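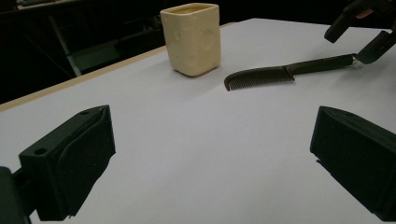

I have a rule about open days, and the rule is that I go to the boring table. There's always a line for the loud thing (this year it was a wheeled machine that played a fanfare and handed out pencils, and yes, I got a pencil) and then somewhere at the back there's a table where people are quietly doing the work, and you can stand right up close and ask dumb questions for as long as you want.

So this is a column in praise of the boring table, and also a bit of a complaint. I've been going to these things for years now and I think most of them are set up backwards. They put the finished trick at the front door and tuck the learning away as if it were the dirty dishes. I'd flip it. I'd make every visitor walk past the practice before they got anywhere near the fanfare.

The event was the spring open day at Plonilau, which shares an old mill building with a dance school and a place that fixes accordions. The mill went up in 1830 and the stairs feel like it. You get a paper ticket at the door, mine was number 377, and then you just wander. No tour, no headset, no guy with a clicker. I loved that part, even though it meant I spent my first ten minutes in what I'm pretty sure was a supply closet.

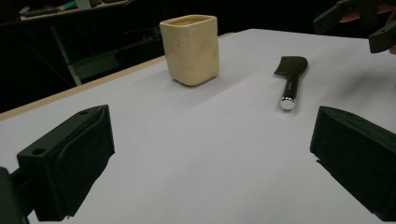

FLUSOLBRIDGE, Mar 29, 2018 – I'm typing this on the train home with my shoes off, so forgive the mess.

The boring table was in the Illés room on the top floor, and what went on there was people moving small household things with grippers they held in their hands. A person picks up a comb using the black jaws, brings it over near a cup, sets it down, picks it up again. Then maybe it's a little cleaver-shaped thing with a shiny end on its handle. Then the comb again. The idea, as it was explained to me, is that all this handling gets recorded and later a robot learns from it, so the person is sort of lending the machine a pair of hands.

I know how that sounds. A woman next to me watched for a bit, said "that's it?" and went off to find the pencils. And I get it! If you came for the future, a comb is a letdown. But I stayed, and after a while I started to see what was hard about it. Think about how you pick a comb up off a table. You don't think about it, that's the point. You roll it a little with a fingertip, or drag it to the edge, or press down on the teeth so the handle pops up. Take away your fingertips and give yourself two stiff jaws and all of those little cheats are gone. You have to come at it from the right side. You have to decide which end you want before you get there.

They let visitors try, which is more than I can say for most places. I was terrible! I went for the cup first because it looked easy, a squarish cream thing with dimples in the sides, and I came in at a bad angle and just shoved it. Then I got cocky and tried the comb and dropped it twice. The person running the table was very kind and said everybody shoves the cup. I don't believe everybody shoves the cup.

Here's where my opinion comes in, and I'll say it plainly. I think ten minutes with that gripper did more for my understanding of automation than every glossy video I've been sent in the last few years, and I've been sent a lot. The videos teach you to expect magic, so you end up either scared or sold. The gripper taught me that someone has to be patient first. Somebody stands there and puts the comb by the cup, and does it again from the other side, and that labor is in the machine afterward whether the brochure mentions it or not.

And I wish the brochure did mention it. Plonilau's own leaflet has a nice paragraph on "learned skills" and doesn't have one word on the folks doing the teaching, who were ten feet from the rack where the leaflets were stacked. That bugged me. Put them in! Tell us how long a shift is, tell us what makes a good take and what gets thrown out. I'd read that before I'd read another word on the fanfare robot.

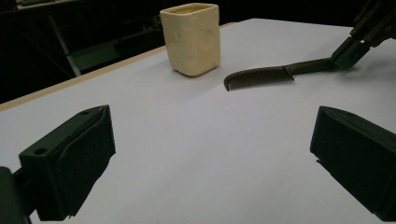
One reader disagreed with me when I floated some of this back in August, after the Pruvodska show, and wrote in the comments that visitors don't owe anyone their patience. Most families have an hour and a tired kid, the comment went, and if the first thing they meet is a stranger moving a comb over and over, they'll turn around and never come back, and then there's no open day at all.

That's fair, and I've chewed on it ever since. I don't have a tired kid to drag up those stairs. If the pencil machine is what gets people in the door then fine, keep the pencil machine. But I think the comment sells kids short. The longest any visitor stayed at the table, apart from me, was a girl who looked maybe eight, and she had worked out a way of tipping the gripper sideways that I hadn't thought of in all my flailing. She didn't want the fanfare. Her dad did.

What would help is a little more care with the setup. Put a stool there. Put a card on the wall that says what today's job is, so when you walk up in the middle you aren't guessing. Let people watch one round start to finish with someone talking them through it, and then let them have a go while it's fresh. None of that costs much, and the Pruvodska people did have stools (hard ones, but stools).
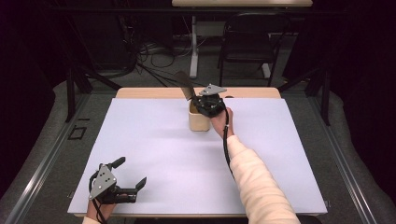 I'd also like the person doing the work to be asked what they think more often. I asked mine which objects she dreaded, and I got the best answer of the day: flat ones. Anything thin and flat on a smooth surface, she said, because there's no way to get under it. Big heavy stuff people imagine is the trouble, and she'd take it any day over a comb.

I've been looking at flat things differently for the whole train ride. My ticket stub. The pencil wrapper. Try picking up a bank card off a table with two stiff rulers tonight and tell me how it goes.

The next one is in the fall, they think, but the date isn't set. If you go, take the stairs on the left, they're less steep, and skip the coffee.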